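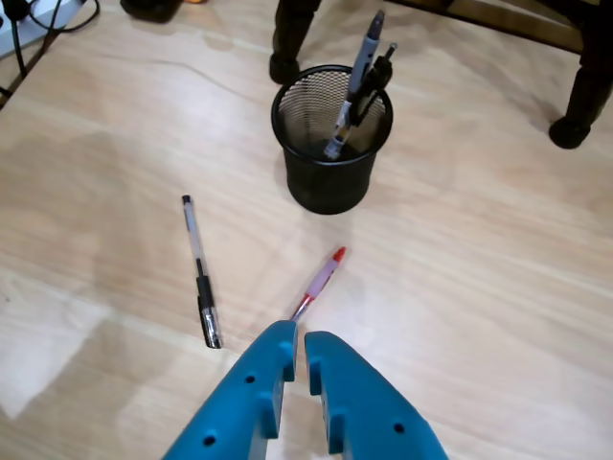
Adwoa Frimpong wrote in after my first post on the Tasska gripper and asked whether mine had started dropping things yet. Hers lasted 74 pick cycles before a finger let go. At that point I'd had mine for less than a week and told her no. I owe her a correction.

This review covers the Tasska two-finger gripper kit with the printed blade fingers, bought with my own money and used on a small bench arm. I've had it since February. The job I bought it for is simple: pick up a pen from a flat surface and put it in a mesh pencil cup. I wanted something I could run in the evening without babysitting it.

The fault

The fingers attach to the carriage with two screws each. After a few evenings of use the right finger began to rotate a little at the mount every time the gripper closed. It was a small movement and I missed it. The arm still reported a good grasp, so the program went on to the lift. A pen would come up at one end, swing, and fall before it got to the cup.

The dropped pens were an annoyance. What bothered me more was the force setting. When the software thinks the grip is slipping, it closes harder, and on the default profile it keeps adding force until it hits the motor limit. With a crooked finger it never reads a steady grip, so it goes to the limit every time. I had my thumb near the mount during one of these closings, trying to see what was moving. It pinched hard enough to leave a bruise under the nail. The stop button on the controller works, but it cuts motor power and leaves the gears where they are, so the fingers stay clamped. I had to back the carriage off by hand with a hex key.

The manual has one line about keeping hands clear. It says nothing about the fingers staying shut after a stop. I think it should be on the first page.

What fixed it

I took the fingers off and found that the screw holes on the right one had gone oval. Tasska sent a replacement pair in nine days and didn't argue. I put a thin washer under each screw head and used a drop of removable threadlocker. I also changed two settings: the force cap is now well under the default, and a failed grasp stops the program instead of trying again. There has been no rotation since. I check the screws before each run anyway.

The rest of the kit

Setup was easy and the cable is long enough. The notched inner edge on the fingers is good for thin round things, and pens don't roll out of it when both fingers are straight. It's slower than the Flirnico I had before, which didn't bother me. The Flirnico released when power was cut, and I didn't think about that feature until I was missing it.

Would I buy it again? For light objects, with the force turned down on day one, yes. I wouldn't put it in a classroom or anywhere a child could reach it, at least until the stop button opens the fingers. I've asked support whether a firmware change could do that. They said the request was passed along.

If yours is new, mark a pencil line across the finger and the mount. Once the two halves of the line don't meet, stop using it and look at the holes.

Three stars out of five.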